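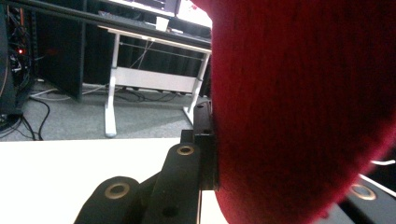 Color Loss in Wool After Home Washing
Student project report, Sonditdale
Supervisor: Marion Tosh

1. Why we chose this topic

In my family the winter clothes are washed by hand, and every year the dark red ones become a little more dull. I wanted to know if the water or the soap is more guilty for this. My partner Ruiz-Ortega had the same question about her school scarf, so we joined our work in February.

2. Method

We cut 39 pieces from one red wool blanket. Each piece was washed for 15 minutes in cool or warm water, with soap or without it, and dried flat in the shade. After this we compared the pieces with an unwashed one, always near the same window. We gave a grade from zero (no change) to five.

3. Results

Warm water with soap gave the biggest change. Cool water without soap gave almost none. The soap alone had a smaller effect than we expected - this was a surprise for both of us. The grades of 2 pieces were not used, as we lost their labels.

4. Problems

Our grades depend on the eye. The tap water in Sonditdale is quite hard, and we did not test soft water.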